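手で教える、離れて教える

2018年12月20日

前の記事に、私の新しい仕事について少しだけ書きました。そのあと、日本語で読んでくださっている方から「ロボットに教えるというのは、プログラムを書くことですか」という質問をいただきました。返事を書き始めたら長くなりましたので、記事にします。日本語は私の母語ではありませんから、言い方がおかしいところがあるかもしれません。技術の言葉は特に自信がありません。気がついた方は、どうぞ直してください。

まず質問への答えですが、私はほとんどプログラムを書きません。プログラムを書く同僚は別の部屋にいて、私の一日の大部分は、腕を動かすことで過ぎていきます。自分の腕を動かして、ロボットの腕を動かします。動きは記録されて、その記録から、ロボットがあとで同じような作業を学びます。日本語の本では「教示」という言葉を見ました。きれいな言葉だと思いますが、職場の人に「今日は教示をしました」と言うと、なんだか私が偉い先生のように聞こえて、少し恥ずかしいです。

私がいるのはIlldaleの小さい研究室で、プロジェクトの名前はLakatosといいます。名前の由来は、何度か聞きましたが、聞くたびに違う説明が返ってきました。11月に入ったばかりですので、私はまだ新人です。その前はUlolholmの語学学校の事務室で働いていました。ロボットの経験はまったくありませんでした。面接では、箸が使えるか、楽器をしたことがあるか、と聞かれました。箸は使えます。楽器は子どものころにアコーディオンを習って、すぐにやめました。どちらが採用の理由になったのか、今も知りません。

手で持って教える方法

教え方は、私の知っているかぎり、大きく分けて2つあります。

最初に習ったのは、ロボットの腕を直接手で持って動かす方法です。腕の力を弱くするモードがあって、そのモードにすると、腕は自分の重さだけを支えて、人が押す方向へ素直に動きます。初めて触ったときは、とても大きくておとなしい動物の足を持っているようだと思いました。獣医さんの気持ちが少しわかりました。

この方法のいいところは、すぐにわかることです。説明書を読まなくても、押せば動きます。ロボットの関節がどこまで曲がるか、どの姿勢が苦しそうか、自分の手で感じることができます。私は今でも、新しい作業を始める前に、まずこの方法で腕を動かしてみます。腕が届く場所と届かない場所を、体で覚えたいからです。頭で覚えるのが苦手なのです。

困るところもあります。両方の腕を使う作業のとき、私の手は両方ともふさがってしまって、指先を開いたり閉じたりする操作が難しくなります。足で踏むスイッチを使ってみた日もありましたが、私は緊張すると足に力が入る癖があるようで、まだつかみたくないときに何度もつかんでしまいました。それから、カメラの画像に私の手や袖がたくさん映ります。あとで学習に使うとき、それはあまりよくないそうです。ロボットが一人で働くとき、そこに私の袖はありませんから。

もうひとつ、これは小さいことかもしれませんが、肩が痛くなります。腕は軽く動くといっても、一日中続ければ重いです。最初の週の夜は、お風呂で髪を洗うときに手が頭まで上がりませんでした。

離れて動かす方法

もうひとつの方法が遠隔操作です。遠隔という言葉を辞書で調べますと、遠く離れていることと書いてありますが、私たちの場合は全然遠くありません。ロボットと同じ部屋にいます。大きい声を出さなくても話ができる距離です（ロボットは返事をしませんが）。

私が握るのは、Trastbyと呼ばれている操作用の腕です。研究室の中で作ったもので、先に洗濯ばさみのような持ち手がついています。持ち手を閉じると、向こうの指先も閉じます。手首を回せば、向こうの手首も回ります。右手で右の腕、左手で左の腕。自分の目でロボットの指先を見ながら、自分の手は少し違う場所で動いている、という状態になります。

この「少し違う場所」というのが、慣れるまでとても不思議でした。鏡を見ながら前髪を切ったことがある方は、想像できるかもしれません。頭は右と言っているのに、手が迷います。私は最初の日、テーブルの上のものを取ろうとして、ずっと手前の空気をつかんでいました。同僚は笑わないで待っていてくれましたが、二度目の休憩のときに「奥行きは影を見るといいよ」と言いました。それからは影を見るようになりました。指先の影と、ものの影がくっつくところまで、ゆっくり下ろします。夕方になって部屋の光が変わると、影も変わって、また下手になります。

もっと難しいのは、力がわからないことです。私たちのTrastbyは、ロボットが触ったものの硬さを私の手に返してくれません。硬いものをつかんでも、柔らかいものをつかんでも、私の手の感じは同じです。最初はこれが怖くて、何でもそっと、そっとつかんで、全部落としていました。今は目と耳を使います。ものが少し曲がるのを見ます。モーターの音が少し低くなるのを聞きます。同僚の中には、ヘッドホンで音楽を聞きながら上手に操作する人がいますが、私にはとてもできません。

記録の始めと終わり

一回の記録は、始まりの合図から終わりの合図までです。今の作業では、一回の長さの上限が15秒と決まっています。短いと思われるでしょう。私も短いと思いました。でも操作しているときの15秒は、電子レンジの前で待っている時間と同じで、意外に長いです。上限を過ぎると自動で止まって、その回は使えません。

始まりの姿勢は、いつも同じにします。腕をテーブルの手前まで下げて、指先を上に向けて、開いて待ちます。終わりも同じ姿勢に戻ります。「戻る」までが作業だと、何度も注意されました。私は目的の場所に置いたら終わりだという気持ちになって、そこで息を吐いて、手を緩めてしまうのです。そうすると、ロボットも置いたところで止まって動かなくなります。私の気の抜け方まで覚えてしまうわけで、これは少し申し訳ない気持ちになります。

失敗した回をどうするかについては、研究室の中でも意見が分かれています。落としてしまって、拾い直して、最後に成功した回。これを捨てる人もいますし、残す人もいます。私は残すほうがいいと思っています。きれいな回ばかりを見せられた生徒は、一度落としたときにどうすればいいか知らないままです。私も日本語を勉強したとき、教科書の会話では誰も聞き返しませんでした。駅で本物の日本人に道を聞いて、答えが聞き取れなかったとき、「すみません、もう一度お願いします」がすぐに出てこなくて、ただ深くお辞儀をして反対の方向へ歩きました。

ただし、迷っている回は捨てます。拾い直すのと迷うのは違います。右へ行こうか左へ行こうかと、指先が空中でふらふらしている記録は、見ていても気持ちがよくありません。あとで動画を見ますと、自分がどこで迷ったかすぐにわかります。

ボウルとブルーベリー

さて、今月ずっと続けている作業の話です。食べもののような形をしたものを、一つずつつかんで、決められた器に移します。名前をつけるなら「片づけ」だと思いますが、作業表には英語の長い名前が書いてあります。簡単に聞こえるでしょうか。私は作業表を読んだとき、簡単だと思いました。

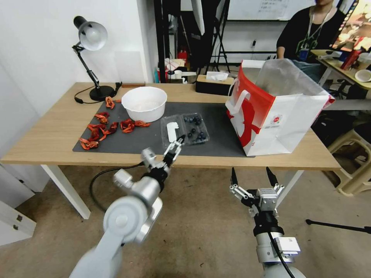 私がいちばん時間をかけるのは、操作よりも、その前の並べ方です。毎回同じ場所にものを置けば、ロボットは場所を覚えるだけで、ものを見なくなります。ですから少しずつ変えて置くのですが、人間は「でたらめに置く」のがとても下手です。自分では自由に散らしたつもりでも、気がつくと器のまわりに集めています。丸い白いボウルの左と手前に、ザリガニのような形をした赤いものがぐるりと寄っているのは、まさに私のいつもの癖の置き方です。右側の透明な容器にはブルーベリーと白い細長いものが分かれて入っていて、こちらは縁が低いので、指先を近づけるときの高さにとても気を使います。左の腕の黒い指先を容器の手前の縁のそばに止めると、私の場所からは、触っているのか触っていないのか区別がつきません。

赤いもののほうは、形に悩まされます。丸いものなら、どの方向からつかんでも大きな違いはありません。でも曲がっていたり、細いところと太いところがあったりするものは、つかむ向きで結果がまったく変わります。自分の指なら考えないで持てるのに、二本の指先だけで持つとなると、どこが「真ん中」なのか急にわからなくなります。私は横から挟む方法を好みますが、隣のものが近いと、横から入る隙間がありません。そういうときは上から入ります。立っているものは上から、寝ているものは横から、というのが今のところの私の規則です。同僚の規則は違います。

規則が人によって違うのは、実は問題になっています。私は器の手前を通って運びます。別の人は器の上を高く越えて運びます。どちらも成功しますが、両方を混ぜて学習させた週に、ロボットが手前と上の中間を通って、ボウルの縁に指をぶつけました。平均というのは怖いものだと思いました。そのあと話し合いがあって、今週からは、全員が上を越えることになりました。私は自分の通り道が気に入っていたので、少し残念です。

ブルーベリーは、まだ作業の対象に入っていません。来年の課題だと聞いています。それでも私は昼休みに、こっそり練習しました。結果は、正直に書きますと、ひどいものでした。小さくて丸いものは、指先が閉じる直前に逃げます。逃げた方向へ追いかけると、容器の壁まで転がって、壁と指先の間で止まります。そこで初めてつかめます。つまり、逃がしてから壁に追い詰めるのが、今のところいちばんいい方法です。賢いやり方なのか、ずるいやり方なのか、私にはわかりません。羊飼いの犬もそうすると、前に何かで読んだ気がします。

置き方のくじ

並べ方の癖を直すために、先週からくじを使っています。小さい紙に「左の奥」「右の手前」「となりとくっつける」などと書いて、折って、コーヒーの空き缶に入れました。一回の記録が終わるたびに一枚引いて、そのとおりに置きます。コンピューターに決めてもらうこともできますが、画面を見るために振り向くと、次の操作で手の感覚がずれてしまいます。紙のほうが私には合っています。

「となりとくっつける」を引くと、みんな嫌な顔をします。二つがくっついていると、一つだけをつかむのが難しいからです。一度に二つ持ち上げてしまった回は、やり直しです。私はまず片方の端を軽く押して、少し回して、隙間を作ってからつかみます。この「押して、回して、隙間を作る」という動きを、私は誰からも習いませんでしたし、作業表にも書いてありません。それなのに、先週の試験で、ロボットが同じことをしました。くっついているものの前で一度止まり、端を押して、回して、それからつかみました。

そのときの気持ちを、日本語でどう書けばいいか、しばらく考えています。うれしいのですが、うれしいだけでもないのです。自分の歩き方を後ろから真似された感じ、と言えば近いかもしれません。私の母は、スプーンを置くときに必ず一度皿の縁に触れさせます。私も同じことをします。習った覚えはありません。

ただ、その試験の全体の成績は、あまりよくありませんでした。続けて5回試して、うまくいかない回のほうが多かったです。つかむところまではできるのに、離すのが遅くて、ボウルの上でずっと持ったままになりました。原因は私たちの記録にあるらしいです。置く前に、みんな少し止まって、位置を確かめる癖があります。人間は確かめているのですが、ロボットから見れば、ただ止まっているだけです。止まっている理由は記録に残りません。今週は「確かめるのは動きながら」という目標が、同僚の字で大きく紙に書いてあります。

数のこと

記録の数は、昨日の夕方の時点で1184回になりました。私一人の数ではなく、全員の合計です。多いのか少ないのか、外の人にはわかりにくいと思いますし、私にもよくわかりません。プログラムを書く同僚に聞きますと、「もっと欲しい」と言います。この答えは、数がいくつのときでも同じです。

数が増えることよりも、私は質のほうが気になります。午前中の記録と、夕方の記録を続けて見ると、違いがはっきりわかります。午前は速くて、少し乱暴です。夕方は丁寧ですが、遅くて、迷いが多いです。昼食のすぐあとは、なぜかいちばん上手です。お腹がいっぱいだと、肩の力が抜けるのでしょうか。語学学校にいたとき、先生たちは昼食のあとの授業をいちばん嫌がっていましたから、反対で面白いと思います。

姿勢についても、少し書いておきます。これから同じ仕事を始める方がいるかもしれませんので。椅子は、自分が思うより低いほうがいいです。肘は体につけておきます。持ち手は、卵を持つくらいの力で握ります（と教わりましたが、私は卵を割らないように緊張してしまうので、卵よりはパンを想像します）。そして、疲れたら、休む前に一回だけ、いちばん簡単な並べ方で記録します。失敗で終わって休むと、戻ってきたときに、その失敗がまだ手の中に残っている気がします。

休憩のときは、できるだけ普通の手を使うことをします。私はみかんの皮をむきます。離れて動かしたあとに自分の指で皮をむくと、指に感覚があることに毎回驚きます。皮の湿った感じ、筋の引っかかる感じ、つぶれそうで手を緩めるあの瞬間。ロボットに教えている間、私はこの全部を使わないで仕事をしているのだと思います。よくできるものだと、自分にもロボットにも感心します。

言葉で教えることはできないのか

最後の質問は、妹から電話で聞かれたことです。「どうして言葉で言わないの。右のを取って、ボウルに入れて、と言えばいいでしょう」。私は言葉を教える学校で働いていましたから、妹には、それがいちばん自然に見えるようです。

私はうまく答えられませんでした。電話を切ったあと、台所で自分の手を見ながら、コップを取る動きを言葉にしてみました。手を伸ばす。開く。いつ開くのか。どのくらい開くのか。近づきながら開いているのに、どこから開き始めたのか自分でもわからない。閉じる。でも閉じ終わる前に、もう持ち上げ始めている。そこまで考えたところで、コップを流しに落としました。割れませんでした。

日本語の「は」と「が」を習ったときのことを思い出しました。先生の説明を、ノートに何ページも書きました。今、その説明はほとんど忘れましたが、会話の中では、まあまあ正しく使えていると思います（間違っていたら、これもどうぞ教えてください）。説明で覚えた部分と、たくさん聞いて覚えた部分と、どちらが多いかと聞かれたら、私は聞いたほうだと答えます。でも最初に説明がなかったら、何を聞けばいいかもわからなかったかもしれません。同僚の中には、いつか言葉と手の両方で教えるようになると言っている人もいます。

研究室は明日まで開いていて、そのあと年末の休みに入ります。明日は午前だけ記録をして、午後はケーブルの点検と掃除をする予定です。くじの紙が少し汚れてきましたので、休みの間に新しく書き直します。「となりとくっつける」を一枚増やすようにと頼まれましたが、まだ返事をしていません。

コメントの返事は、ゆっくりになりますが、必ず書きます。前の記事で、アコーディオンの日本語の数え方を教えてくださった方、ありがとうございました。「一台」ですね。ロボットの腕は「一本」と数えていますが、合っていますか。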